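Tile grout still hazy a week after we finished, what now?

Posted by Ranard, 9 Nov 2019

Hi all, I hope somebody can help me before I lose my patience with this floor! We put down glossy white tile in our little back room (my sister and I did it over a long weekend, with plenty of coffee) and I'm really happy with it, except that there is a dull film on part of it that comes right back every time I mop. I've used plain water, then dish soap, then plain water again. The tile and supplies came to 1,245 in all, so I'm nervous about trying anything strong. Is vinegar safe?

Ronja Lindqvist
Oh, I feel for you, we had the same thing in our hallway in August and I must have mopped it 3 times a day. What you have sounds like grout haze, and soap makes it worse by leaving its own film on top. First find out what your tile is. If it's glazed ceramic or porcelain you have choices, but if it's any kind of natural stone please keep vinegar far away from it. Then, going slowly:

- Buff a dry patch with a clean microfiber cloth. You may be surprised how much comes off with nothing but elbow grease.

- Try a haze remover from the tile store in a corner first, follow the label, and wait as long as it says your grout needs to cure.

- Rinse with clean water, changing the bucket often, and dry with an old towel. Glossy white tile throws back a bright reflection when the light hits it, as in our small room:

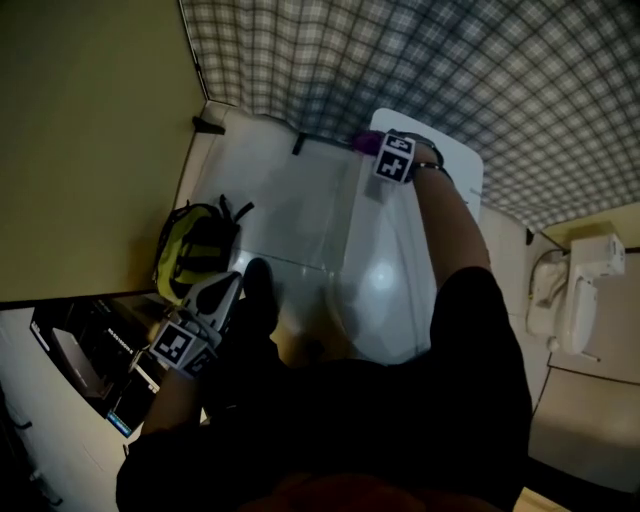 - Stay off the soap for a couple of weeks, and go easy on the grout lines. Mine were the part I scrubbed too hard.

Good luck, and do let us know how it goes!

Hetska
vinegar worked fine on mine, 2 capfuls in a bucket. didn't test it first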